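Print this page | E-mail this page
3 comments | 11 shares

Do hand-held grippers teach a robot what we think they teach it?

Project report, second-year robotics option
Mehwish Qureshi and Mogens Eyvindsson
Supervisor: Ditte Þórarinsdóttir
Handed in January 18, 2023

1. Why we picked this

The claim we kept meeting in our reading was that you can skip the robot when you collect training data. A person holds a pair of grippers, does the job at a table, and the recordings go into a model that later drives a real arm. It is meant to be quicker than steering the arm by remote control, and it is meant to be as good. We believed the first half. The second half seemed to rest on demos of very easy jobs, and we wanted to see how it held up on a dull one.

Our job was packing. Take a flat item, put it in a tray, let go. The arm we had access to was the lab's Drenon, and the model was the standard one from the course with nothing clever added. Aurelio Carretero, who had used the same set-up the year before, warned us that the grippers would feel fine for an hour and then stop feeling fine. We come back to this in section 4.

2. How the recordings were made

We recorded 670 demonstrations in December. Each of us did half. The person recording stood at a white-topped table with a gripper in each hand, and had to work only through the jaws. Touching an item with a finger meant throwing the take away. We had no rule at first about how fast to go, which was a mistake. Mogens is quick and a bit rough, Mehwish is slow and stops to line things up, and the model was handed both styles as if they were one.

Most of the takes went like the one below, with the left gripper minding the clear tray and the right one going for the item.
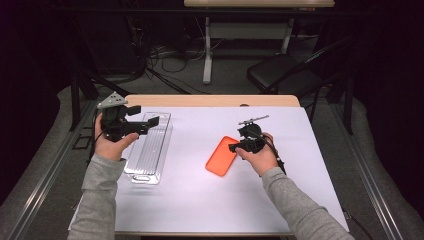

3. What we measured

We ran the trained model on the arm for 28 trials per item and scored each trial as done or not done. "Done" meant the item was lying inside the tray with both grippers open. We did not give half marks. Snædís Thygesen, who read our draft, thought this was harsh, as a person watching would often say the arm had nearly got it. We kept the rule anyway. Nearly is a word that lets a lot of poor results through.

We also kept a plain baseline: a fixed set of moves, written by hand, with no learning in it at all. Few of the papers we read had one.

4. Results

On the item the model had seen most in training, it beat the fixed moves by 2 trials. We don't think that means anything with so few trials, and we would ask the reader not to quote it as a win.

On items placed at an angle the model did better than the baseline, and this is the one result we would defend. The fixed moves can't cope with a turned item, so it is a fair point in favour of learning, though it is also a low bar.

On flat items the model did badly. The jaws came down at the right place and closed on nothing. When we went back through the recordings we found we had both been tilting the wrist slightly to get one jaw under the edge, a thing neither of us had noticed doing. The arm copied the path but pressed too hard or too lightly. Our grippers recorded where the hand went. They did not record how hard it pushed, and for flat items that seems to be most of the job.

Aurelio was right about the hour. Takes from late in a session were shorter and sloppier. We retrained without them and the score on flat items did not change, so tiredness is not our excuse.

5. What we would not claim

We would not claim that hand-held collection doesn't work. We had one table, one arm and two people who learned as they went. We would not claim either that more data would have fixed it. The usual advice is to get to 1000 takes before judging, but we could not find anyone who said where that number came from, and we suspect that more takes without force readings would give us the same miss, only more steadily.

6. If someone takes this on

Agree on a speed before the first take. Write down who recorded what. Put some kind of force sensor in the jaws, even a cheap one, and compare with and without. Keep the hand-written baseline, and run it on the same day as the model, as ours was run a week earlier and the arm had been recalibrated in between. We only found that out while writing this section, so the comparison in section 4 should be read with that in mind.

Contact the course office | Copyright the authors | Back to top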